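Two-arm kitchen study: a closer look at the numbers
December 16, 2021

Peiyu Li's group at Plasero has been telling anyone who will listen that its policy, trained on 324 demonstrations, "handles bowls". I went through the write-up and I'm less sure.

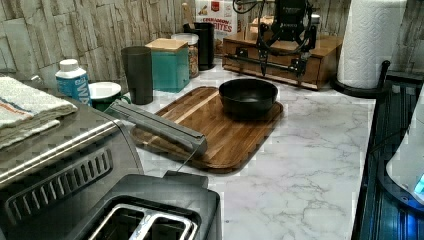
How many kitchens was it tested in?
Just the one, with the same counter as the training runs.

That matters more than the headline. A method that knows one counter well may simply know that counter.
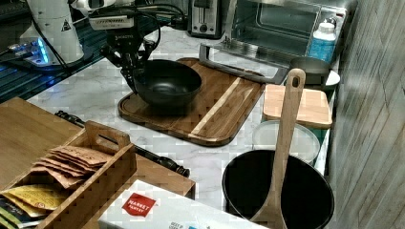
The claim I'd press hardest is the one on grasping by the rim. Joaquín Figueroa, who ran the trials, reports 48 of them – too few to split by starting position, as the paper then does. Dark bowls were scored together with pale ones, so we can't tell whether colour hurts the wrist view. 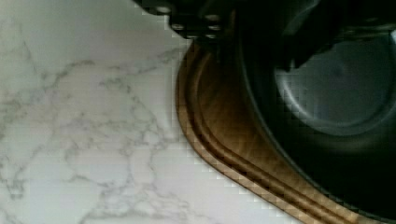 Li says a second site, Pandberg, will repeat the trials with up to 180 attempts. Fine. I'd like the failures published too – the September draft had a table of them, and the final version doesn't.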